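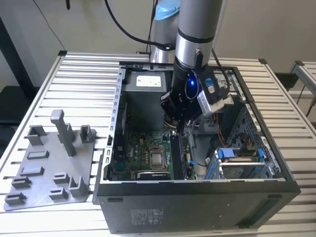
*Bench view attached to ticket 846. Gripper over the board, fingers near the memory slots, fixture plate to the left of the tower.*

**Ticket 846: Arm drifts down when hand guiding is switched on over an open PC case**

Status: closed
Opened by: Sioned Ruddock
Assigned to: Tadhg Cronin
Cell: Rasville, teardown bench

**Report (Sioned)**

I'm teaching the memory removal task by hand. With the arm in free air, hand guiding feels normal. When I bring the gripper down into the case and let go of the wrist, it keeps sinking slowly until I hit the pedal. It has touched the retaining clips on a slot once. No damage that I can find, but I've stopped recording until this is looked at.

It also spoils the demos. In playback the arm goes lower than I meant it to, as the sag gets recorded along with everything else.

Steps to repeat:

1. Load the Grernamier teach program, task `mem_pull`.
2. Move to the approach pose above the slots.
3. Press the pedal, guide the gripper down into the case, take your hand off.
4. Watch the Z value.

**09:40, Tadhg**

Repeated it. Z drops 13 mm before I release the pedal. In free air near the home pose I get no drift I can measure. Can you tell me what payload is set in the tool page, and whether anything on the wrist has changed since the last time this worked?

**09:55, Sioned**

Payload reads 532 g. I haven't touched it. Peiyu refitted the wrist bracket in September, after that the bench was used for the drive bay task, but that one was all done by remote control so hand guiding wasn't on.

**10:20, Peiyu Lu**

Correct, I moved the module out to the side so it clears the case wall. I did not redo the payload afterwards. The old figure is for the gripper and the sensor only. Sorry about that.

**11:05, Tadhg**

That would do it. Mass is too low and the centre of gravity is still on the tool axis, when there is now weight off to one side. Near home the error mostly doesn't show. With the wrist reaching down into the case it does.

Ran the payload identification routine with the gripper closed and empty. First attempt failed with "motion limit reached" because the cable loop was holding the wrist back on joint 6. Gave the cable more slack and ran it again, passed. Saved the new values under tool 4. Tool 1 left alone for now so Nerys can compare.

**11:30, Tadhg**

Tested with tool 4 selected:

- free air, near home: no drift
- above the memory slots, hand off: no drift
- inside the case, wrist turned to the slot angle: very slight creep, then it stops

Please note that the teach program does not pick up the tool from the controller. It has its own setting in `teach.yaml`, and it was still on tool 1. Change both.

**13:15, Nerys Watkins**

Can the demos already recorded be kept? There are a few from yesterday that took a long time.

**13:30, Tadhg**

The remote control ones, yes. The drift only comes in with hand guiding, and I checked the joint logs for the drive bay set and they look fine. The hand guided `mem_pull` ones should be thrown out. You could trim the ends but the grasp height is wrong in all the ones I opened.

**14:50, Sioned**

Changed `teach.yaml`, restarted, recorded a new demo. Stays put when I let go. Played it back at low speed with my hand on the stop and the fingers came down where I'd left them. The wrist feels heavier to turn than it used to, is that expected?

**15:05, Tadhg**

Yes, you're moving the extra mass now. If it's tiring, lower the damping on joint 6 by one step, no further. Below that it overshoots when you let go.

**15:10, Sioned**

One step is better. Happy to close.

**Resolution:** payload out of date after bracket change. New payload saved as tool 4, teach program setting updated to match. Hand guided `mem_pull` demos deleted and to be recorded again. Peiyu to add a payload check to the tool change sheet.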